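Siwan Probert
@siwanprobert

Spent my Sunday on the linen. All of it. The cupboard had reached the stage where you open the door and step back.

Siwan Probert
@siwanprobert

Small white things first. Napkins, tea towels, the cloths my aunt calls "glass cloths" and I call tea towels. Halves, quarters, stack. Lovely. I could do this for a living.

Siwan Probert
@siwanprobert

Then the big white one. Bought in Rolton in November, has never once been put away the same shape twice.

Siwan Probert
@siwanprobert

Method, if anyone wants it: spread it out flat, find a corner, find another corner, discover they are on the same side, lie down for a bit.

Siwan Probert
@siwanprobert

The left half always behaves. The right half has opinions. You smooth one lump and it comes up somewhere else, like a mole.

Siwan Probert
@siwanprobert

Sorcha Heffernan says to iron it first. Sorcha Heffernan irons pillowcases for guests who are asleep when they use them.

Siwan Probert
@siwanprobert

45 minutes on one cloth. I have cooked entire dinners to put on top of it in less.

Siwan Probert
@siwanprobert

Rizwan wants to know why I don't just roll it up. Rizwan, you keep your towels in the bath.

Siwan Probert
@siwanprobert

Anyway, fitted sheets next weekend. Pray for me. 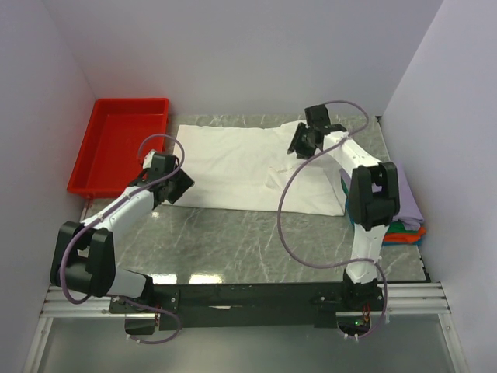
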